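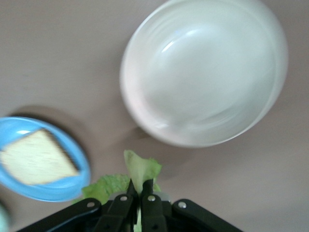
Fleury salad bowl, large, white

The Fleury is our most sold bowl for the family table. It is made of glazed stoneware, and its rim is thick so that you can lift it with one hand when it is full. Designed by Colette Besson for the Skoltier range.

Capacity: 3,058 ml
Weight: 178 g more than the former model
Dishwasher: yes, up to the normal programme
Microwave: yes
Oven: no

The glaze is the same inside and outside. Oil and vinegar do not attack it, but please do not leave beetroot or turmeric in the bowl during the night. If a grey line appears from a metal spoon, you can remove it with a soft cloth and a little baking soda. The foot is not glazed and stays a bit rough - on a delicate table we advise to put a mat.

Since July 2019 the bowl is fired at our Funcombe workshop. The white is slightly warmer than before, so customers who complete an older set may notice the difference. The bowls from the old firing are available until November, only on request.

The Flurnex lid is sold separately and fits this size only. It does not close airtight.

Delivery: 2 bowls per box. From 10 boxes we send on a pallet and the price of transport is calculated by hand, please write to us before ordering.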